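Reading time: 2 min

3.2 Bench height and surface in shared workrooms

The survey covered 1,269 households in Welmont, of which 300 agreed to a longer interview about the spaces where they did repairs, sewing, model building and similar work. Most had no separate workroom at home. They used a kitchen table, or travelled to a shared room in the old Kinnunen building, where benches could be booked by the hour.

People who worked at a kitchen table stopped sooner. The usual reason was that the table had to be cleared for a meal. Back and shoulder soreness came next, and was mentioned more often by those who stood to work. A kitchen table is too low for standing and, for many older people, too high for fine work in a chair.

Colour also mattered. Respondents told us they lost screws and pins against dark or heavily patterned tops, and several had covered theirs with paper or an old sheet. We therefore recorded whether each bench top was light or dark, and whether the working area was set apart from the rest of the table (Figure 4). Benches with a pale surface were booked for 2,760 hours over the study period. We did not ask people to rate the look of the benches, and the bookings may partly reflect where each bench stood in relation to the windows.

Floor marking was recorded as well. In the first round, completed in February, interviewers noted only whether tape was present. The form was later changed to include the colour of the tape, and 70 earlier entries were left blank for that item.

Figure 4. Pale work surface on a light wooden tabletop, with black tape lines on a grey floor.

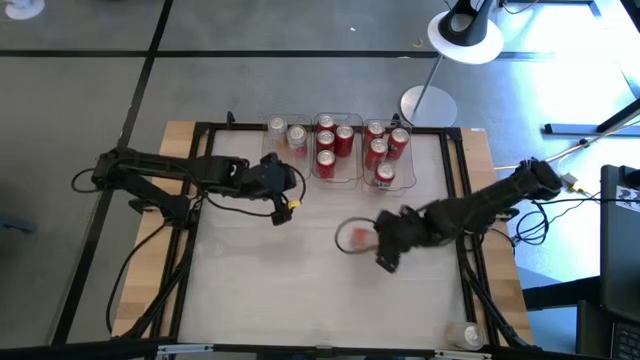
3.3 Storage and travel

Respondents who carried their own tools to the Kinnunen building were asked how they got there and what they brought. Those coming from Umow had the longest trip and were the most likely to want a locker. Lockers were not available during the study.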